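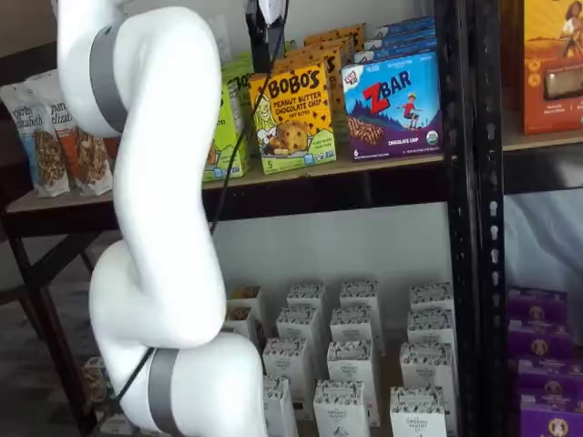 ### 4.2　奥の列はどのように記憶されるか

前節では、買い物客が棚の前で立ち止まる時間と、手前の列に置かれた箱菓子の想起率との関係を見た。本節では奥の列を取り上げる。箱菓子の陳列研究は長く手前の列、いわゆるフェイスを中心に進められてきたが、筆者らがForkurbergの食料品店Edovettiで聞き取りを始めてまもなく気づいたのは、常連客が奥の箱について驚くほど豊かに語るということだった。「あの白い箱の後ろにあるやつ」「いつも少しだけ頭が見えているやつ」といった言い方が、商品名よりも先に出てくる。位置が名前の代わりをしているのである。この発見は筆者らにとって大変うれしいもので、当初の調査計画を組み直すきっかけになった。

聞き取りの回答者は522名で、このうち記入漏れのあった票と、店の従業員による票を除いた480名分を分析に用いた。回答者には棚を離れた後、出口脇の机で、覚えている箱を白紙の棚図に書き込んでもらった。色鉛筆を置いたのは共同研究者のAkinyi Magesaの提案による。文字で書くか、形で描くか、色だけを塗るかは回答者に任せた。棚図の読み取りには二名の評定者があたり、判断の分かれた記入は協議のうえで分類した。

棚図を並べてみると、まず記入の仕方の違いが目を引く。手前の列については商品名を文字で書く人が多い。一方、奥の列になると文字が減り、帯状の色、四角の上辺だけ、あるいは隣の箱との境目の線といった断片的な描き込みが増える。これを単に記憶が薄いと片づけてしまうのは惜しい。断片の多くは位置としては正しく、左右の並び順まで保たれているものが少なくなかったからである。名前は抜け落ちても、配置は残る。認知地図の研究で繰り返し論じられてきた性質が、菓子売場という小さな空間にも顔を出したことになる。

分類の基準を定めるにあたり、本稿では列の構成を次のように呼び分ける。棚板の上に箱が一列だけ並ぶものを「単列」、手前と奥に別々の箱が並ぶものを「二列」、同じ箱が前後に続くものを「奥行き補充」とする。店頭では三つが混在しており、品切れが出れば二列が単列に変わることもある。買い物客の側から見た場合、二列と奥行き補充の区別は意外に難しい。手前の箱が奥の箱の正面を覆うためで、両者を分ける手がかりは上面と、箱の隙間からのぞく側面とに限られる。二列の構成を図1に示す。

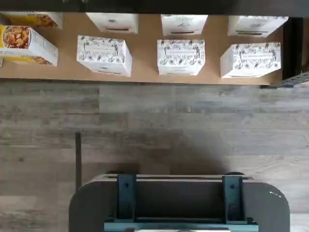
**図1**　二列の構成（上から見たところ）。手前の列、奥の列とも四箱。

平面で考えると二列の構造は単純だが、立って見る人の目にはまったく違った姿で現れる。目の高さより下の棚では、奥の箱の上面が手前の箱の上辺越しに見える。目の高さの棚では上面がほぼ消え、箱の背丈の差だけが頼りになる。さらに上の棚では、奥の列は箱がよほど高くないかぎり視界に入らない。そこで棚の高さごとに棚図を分けて集計し直したところ、奥の列の描き込みは下の棚に集中していた。子どもを連れた回答者では、子どものほうが上段の奥の箱を知らず、下段の奥の箱をよく知っているという例もあり、聞き取りの記録を読み返すたびに新しい問いが湧いてくる。

上面の印刷についても触れておきたい。箱の設計において主役となるのは正面であり、上面には商品名の繰り返しや、地色だけが置かれることが多い。ところが二列陳列の奥では、この上面が実質的な正面として働く。淡い地色に細い筆記体を置いた上面と、濃い地色に太い文字を置いた上面とでは、棚図に残る手がかりの種類が異なっていた。前者は「白っぽい箱」として、後者は文字の一部として描かれる傾向がある。ここで興味深いのは、「白っぽい箱」と描いた回答者が、必ずしもその箱を見失っていないことである。隣に色の強い箱があれば、白さそのものが目印になる。ある箱の見つけやすさは、その箱だけの性質としては測れない。並びの中で初めて決まるのだ。

この点を確かめるため、棚図の記入を集計ソフトNiltovで隣接関係の表に直し、箱ごとの想起と、隣り合う箱の地色との対応を調べた。対象とした箱菓子はおよそ80種である。地色の近い箱が三つ以上続く区間では、中央の箱の位置が隣と入れ替わって描かれる例が増え、端の箱ではそれが減った。両端が安定するという結果は、系列位置の効果として知られるものとよく似ている。ただし売場の棚には始点がない。客は左からも右からも近づき、通路の途中で引き返しもする。それでも端が強いのだとすれば、棚の支柱や棚板の切れ目が、文章における句読点のような役割を果たしているのかもしれない。筆者らはこの見方に大いに魅力を感じており、次の調査では支柱からの距離を変数に加える予定である。

聞き取りの自由回答からは、奥の箱に対する感情のようなものも読み取れた。回答者の一人は、奥に置かれた箱を「取っておいてもらっている感じがする」と述べた。別の回答者は、手前の箱を倒さずに奥へ手を伸ばすのが面倒で、欲しかった菓子を諦めたことがあると話している。同じ位置が、ある人には親しみとなり、別の人には障害となる。来店の頻度で分けると、前者に近い発言は週に何度も訪れる客に多く、後者は初めての客や急いでいる客に多かった。陳列の良し悪しを一つの尺度で語ることの難しさが、ここによく表れている。

店側の事情も記しておく。Edovettiの売場担当者への聞き取りによれば、奥の列に別の商品を置くのは、棚の幅に対して扱う種類が多いときの工夫であり、はじめから意図した演出ではない。十二月には贈答用の箱が加わり、単列だった棚の多くが二列になる。担当者は奥に置く箱を選ぶ際、売れ行きに加えて背の高さを見ているという。低い箱を手前、高い箱を奥に置けば、奥の上部が帯のように見える。理屈を教わったわけではなく、補充を続けるうちにそうなったとのことだった。棚図に描かれた「頭が見えているやつ」は、まさにこの帯に対応している。客の描いた線と担当者の手の癖とがきれいに重なったとき、分析室では思わず声が上がった。

もっとも、本節の結果には留保が必要である。第一に、棚図への記入は再生課題であり、再認とは異なる。箱を見せられれば思い出せた回答者でも、白紙の図には何も描けなかった可能性がある。第二に、絵を描くことへの抵抗感には個人差が大きい。色だけを塗ってもよいと伝えたことで記入の敷居は下がったと考えているが、塗り方の濃淡までは統制していない。第三に、調査は一店舗で行ったものであり、通路の幅や照明の条件が異なる店で同じ傾向が得られるかは確かめられていない。隣町のCervantesにも同規模の店があり、そちらは通路が狭く、客が棚を斜めから見ることになる。斜めの視線では側面が大きく見えるため、上面に注目した本節の議論とは別の手がかりが浮かび上がるはずで、比較の相手としては申し分ない。

箱の側面については、今回の棚図からも手がかりがいくつか得られている。側面を描いた回答者は少数だったが、その多くが右利き・左利きにかかわらず、自分が歩いてきた側の面を描いていた。歩行の向きと記憶に残る面との対応は、棚の前で完結する実験室的な課題ではとらえにくい。売場で、買い物の途中の人に尋ねたからこそ得られた記述である。側面の記入の分類基準と、評定者間で判断の分かれた事例は付録Bにまとめた。次節では、これらの位置の手がかりが、商品の入れ替え後にどの程度持ち越されるかを検討する。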